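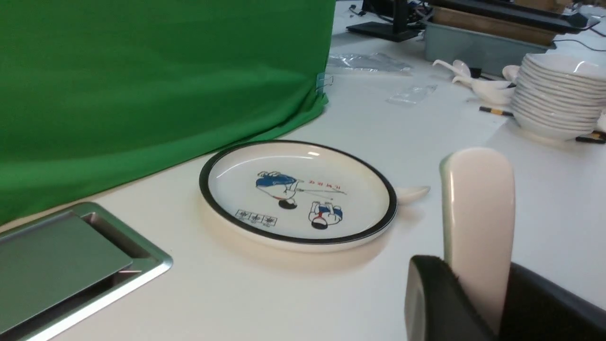 Progress report to the Gyamfi Fund, January
Sillano Shared Table – crockery and place settings
Prepared by Coralie Paewai

Work on the tableware side of the project has gone really well this period, and I'm so pleased to have plates to talk about at last instead of spreadsheets! When I last wrote we had a shelf of chipped odds and ends. We now have 463 pieces sorted, washed and listed, and most of them are good enough to put in front of a guest.

The illustrated plates are the part everyone asks about. They are round and white with a thick black band at the rim, and in the middle there's a cartoon-style drawing with two figures, one in blue and a smaller one in white with blue accents, printed upside down to the first. A line of red characters runs near the top and three boxed black ones sit at the lower left, a bit like seal stamps. Anoma Sarkar is looking for someone who can read the lettering for us, so the catalog entry is still marked "text to be added." We would rather leave it blank than guess.

We've been trying the plates with the small white ceramic spoons, and I think the pairing works beautifully. The rim is shallow and only slightly raised, so these will go to the dessert and snack settings. Soup stays with the deep bowls from the Akovley donation.

What got done
Sorting and washing is finished. Jana Stüber set up the shelf labels, and it now takes one person an evening to lay out a full room (it used to take three of us, with a lot of shouting).
70 complete settings are boxed and ready to lend.
30 pieces were too worn to serve from and have gone to the mosaic class, who were thrilled.

What is still open
We are short of small spoons. Heriberto Ochoa has asked Vuvberg for a price on seven more boxes and expects an answer before the next report.
The storage crates need dividers. Felt works, cardboard doesn't last – we've tried both.
Catalog photos are under way, and Abena Kyei is matching each one to its shelf number.

Spending is within the agreed amount, and the only change I'd like to ask for is moving the money left over from shelving to spoons and dividers. If that's fine with you, a short email is enough and we'll place the order.

You're very welcome to come and eat with us. Dinner starts at 6:30 p.m., and I'll make sure you get one of the black-rimmed plates for dessert.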